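Moving the piano lessons to the morning

In September I changed my lessons from the evening to 7 in the morning, and some readers asked me how it goes. It goes well, with complaints from the neighbour only one time.

My teacher, Nneka Ekpo, lives in Makthorpe, 11 minutes from me by bus 213. In the evening I always arrived tired and my left hand did not listen to me. She told me I was practising 90 minutes a day but hearing none of it. She was right, and I was a little offended.
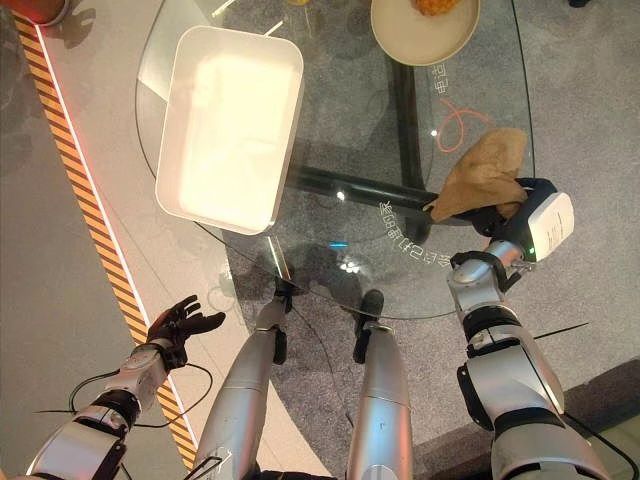 Slow practice is the thing I resisted most. I wanted to play the whole piece at its real speed, also with the mistakes, and then again. Now I take four bars and stay with them until I am bored, and then a bit longer. Breakfast comes after. I like a glass table for this, with a white tray on it and a round beige plate, and I read the score there without touching any key. My favourite colour of pencil for the fingering is green, but Nneka prefers grey.

The piece is a small waltz, and the middle part has a jump for the left hand that I still miss - not every time, but enough. Next month there is a student evening in Jovthorpe and I have put my name on the list.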